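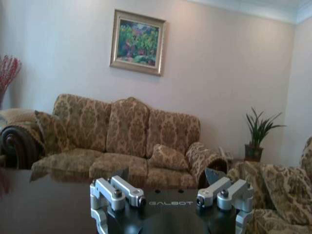

Reupholster or replace? 3 seater brocade

girnura_girl
February 12, 2018
Hi all. Inherited mum's formal lounge suite, just the 3 seater now, the armchairs went to my brother. Fabric's still good but the seat foam is shot, you sit down and keep going. Local bloke quoted me to redo the lot in plain linen and I nearly fell over. Is it worth it or do I just get a new one from Bitar and be done? Frame seems solid, no creaks.

tackstrip
Do NOT put linen on it. Fabric's good so why pay for fabric. New foam in the seats, leave the rest alone. Any foam place will cut to size if you bring the old covers in.

oldmate58
What tackstrip said. Had mine done with Serex high density, firm for the first month then lovely. Unzip a cushion and check whats inside first, if it's feather wrapped you want to keep the wrap.

plainjane_qld
Going to disagree. Brocade is a pain in our climate, holds dust, sticks to your legs all summer, and the colour will date the whole room. If you're spending money anyway spend it once. I had 13 metres of a plain Wurer weave put on ours and it looks like a different couch.

tackstrip
13 metres for a three seater?? someone saw you coming

plainjane_qld
Loose back cushions, both sides done, plus piping. And arm caps. But thanks

girnura_girl
Ok so unzipped one. Yellow foam, crumbling, goes everywhere — had to get the vacuum out. No feather. Zips are metal and one's stuck half way. Candle wax trick?

oldmate58
Candle or a bit of soap. Don't force it. Yellow and crumbly is just old foam, chuck it. Check the webbing while the cushions are off, push down hard with your fist. If it sags more than a few cm that's your problem as much as the foam.

verandah_dweller
Can I just put in a vote for keeping the pattern. Everyone's gone grey on grey and every lounge room looks like a dentists. Wish I'd kept my nan's, it went to the tip in August and I still think about it

plainjane_qld
You don't have to sit on it in shorts.

verandah_dweller
Throw rug. Solved.

girnura_girl
Webbing is saggy in the middle, fine at both ends. So that's webbing and foam. Rang the foam place in Girnura, they can do all the seats in 3 days if I drop the covers in myself, and it's a fraction of the linen quote. Bitar ones felt like cardboard when I tried them btw.

tackstrip
There you go. Take a photo of the underside before you pull the dust cover off so you know how it goes back. And get proper webbing pliers, hire them, your hands will thank you

oldmate58
Jute or elastic webbing at the moment? Makes a diffrence to what you buy.

girnura_girl
Jute I think. Brown, scratchy, smells like a shed. Will look properly tonight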